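Hendska Kitchen Robot Project
Progress report to the Kondby Fund
October 23, 2026
Prepared by Suleiman Okeke

The open day was the high point of this period, and I'm still smiling about it. We had planned for 30 guests and every place was taken, so we ran the demonstration in 2 sittings and let people stay on to talk (most of them did!). The task was the one in our March plan: dishes from the sink into the dishwasher, in an ordinary kitchen with ordinary clutter.

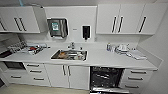
Questions came thick and fast. People wanted to know about glasses, about sharp knives, about what happens when a cat walks in. Two guests from Varkik asked to come back with their own plates and bowls, and we'd love to have them.

The engineers from Ugwu spent most of their time on the gripper. They liked that the finger links can be changed with hand tools, and they gave us good advice on wear at the pivot that we'll follow up before the next build.

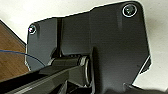 Spending on the day came to $300, all of it from the outreach line. We have 7 requests for a second visit and would like to hold one in the spring. Still to do: a written guide for guests, better seating at the back, and a longer slot for questions.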